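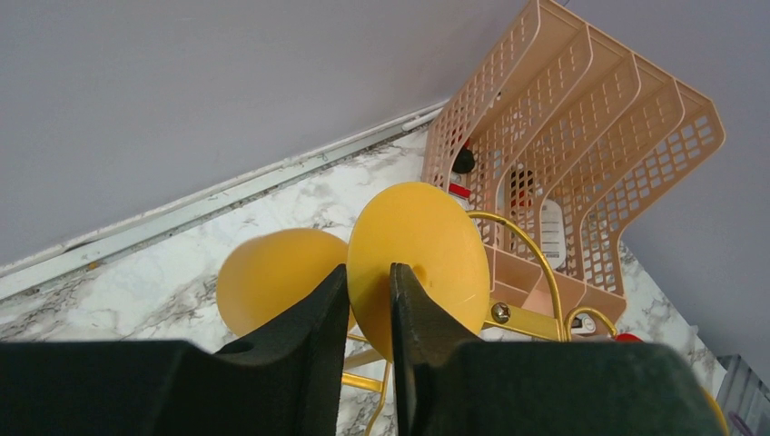
**FOR IMMEDIATE RELEASE**

March 12, 2020

## 644 ferry drawings are going up in Drerard, and I'm the one who drew them

Hello to everyone on the arts desk, and to anybody who got this forwarded by my sister. I'm a drawer and printmaker living in Drerard, I've been catching the ferry to work for longer than I'd like to admit, and I've got a show on! It's called *Elleo*, after the boat, and it opens next month at the Tsai Gallery, in the old chandlery building down by the bottom wharf.

The short version for those of you with a column to fill: 644 ink drawings, each one done on a single crossing of the Elleo between Drerard and Veltuseo, all hung in the order I made them. You walk in at the first crossing and you come out at the last. Entry is free.

The longer version goes like this. I started drawing on the ferry because my phone was broken and I'd left my book at home. I had a pen, and I had the back of a council envelope, so I drew the bloke asleep across from me with his lunchbox on his knees. It wasn't much of a drawing (his ear is in the wrong place and I still haven't forgiven myself) but I got to the other side feeling more awake than I had in months. So I did another one going home. The envelope is in the show, by the way. It's number one, and you can still read the bit about my rates being overdue.

After that I made myself some rules, mostly so I'd stop fussing. One crossing, one drawing. Pen goes down when the ramp comes up, pen comes off when the ramp hits the concrete. No fixing it at home. If the water was rough, then the line was rough, and there's a whole stretch from one awful winter where everything looks like it was drawn by someone falling down the stairs. I love those ones. My framer is less keen.

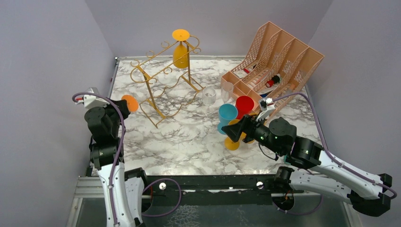
People ask what's in them and the answer is whatever was on the boat. Schoolkids swapping chips. Wet dogs. A double bass in a canvas bag that had its own seat. Deckhands coiling rope, which is a terrible thing to draw because as soon as you've worked out where the rope is going they've finished. There are a fair few of the windows fogged up with nothing outside them at all, and I used to think of those as the failures, but hung together they've turned into my favourite wall. It's like weather coming in across the room.

The paper changes as you go, too. I began on anything I had in my bag, then moved to cheap sketchpads from the newsagent, and later on to a heavier cotton paper I cut down myself to fit inside my coat. The ink shifts from ballpoint to a proper black around the same time. You can see me getting a bit full of myself for a while there, with lots of fancy shading, and then settling down again.

### How it's being hung

The Tsai has given me 2 rooms. The front one takes all the morning crossings and the back one takes the evenings, so to follow the real order you'd have to keep walking back and forth through the doorway between them, and I did want to do it that way at first. We tried it with photocopies and it was a nightmare. What we've settled on is one continuous line at eye height that runs around the front room, through the doorway, around the back room and then doubles above itself to come home. Mornings are mounted on white card and evenings on grey, so you can tell which way the boat was heading without reading a label.

There are no titles. Each drawing has a number and the tide, pencilled underneath in my own bad handwriting. I've left a low shelf running along one side with magnifying glasses on strings, as some of the drawings are tiny, and there'll be benches from one of the old boats so you can have a sit. Prams and wheelchairs can come in through the wharf side, where it's flat all the way. If you come by the stairs from the main street, hold on to the rail, it's steep.

### The book

I've also made a book! It has every drawing in it at actual size, apart from three big fold-out ones where I got carried away and joined sheets together. We've printed 700 copies on a lovely uncoated stock that smells like a stationery cupboard. It's stitched so it opens flat, and the cover is the same green as the Elleo's hull, or as near as the printer and I could get after a long afternoon of arguing over swatches. You can buy it at the gallery desk or from the ticket office at Veltuseo, where they've kindly cleared a spot beside the timetables.

The drawings themselves aren't for sale for now. I know that's an odd thing to put in a press release. I want them to stay together for a bit, and there's a plan to take the lot across to the Veltuseo library in December so the people on that side can find themselves in them. If you reckon you're in one, please come and tell me. I've already had a lady spot her own hat. 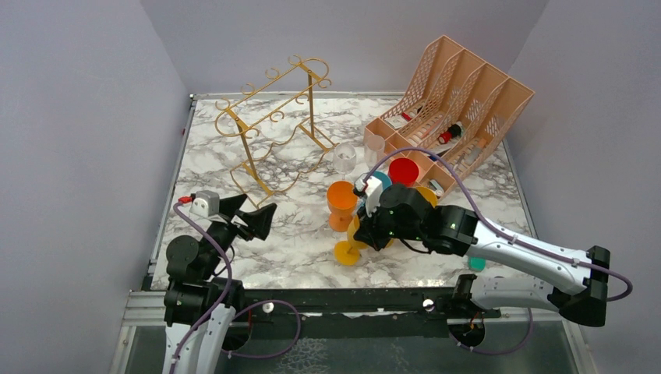 ### Come and draw

On the two Saturdays after we open, I'll be riding the Elleo back and forth with a box of pens and a stack of paper, and anyone can join in for the price of a ferry ticket. You don't have to be any good at it. Same rules as mine: start when the ramp goes up, stop when it goes down, no fixing it later. Whatever gets made can be pinned up on a spare wall at the gallery that afternoon, or you can shove it in your pocket and never show a soul. Kids are very welcome and usually better at it than the rest of us. Bring a jumper, the top deck is freezing even when the sun's out.

### For media

I'm happy to chat most days, and I'm easiest to catch in the late morning once I'm off the boat. High-resolution scans of any of the drawings can be had from the gallery office, just quote the number you're after (the booklet in your press pack lists them all). If you'd like to talk while I'm drawing I can do that too, but I'll be looking at someone's shoes the whole time and it may come across as rude. Radio people, the engine is loud. Please sit up the front.

Review copies of the book are at the Tsai front desk for anyone who wants one, and there's a preview for press on the afternoon before we open, with tea and a fruitcake from the wharf kiosk. Let the gallery know if you're coming so we can cut the cake properly.

*Elleo: 644 Crossings*
Tsai Gallery, Bottom Wharf, Drerard
Free entry, closed Mondays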